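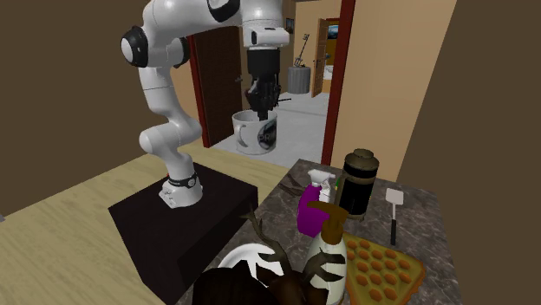 Wokix maintains platform screen doors and passenger counting systems for commuter rail. The company was formed in Lultgate and now covers 102 stations on 2 lines, including the Sayce branch. Door faults are logged in Priltix, our in-house maintenance record, and assigned by station and door number. We employ 191 people, most of them field technicians working nights - track access starts at 1 a.m. Inspection schedules are revised each December.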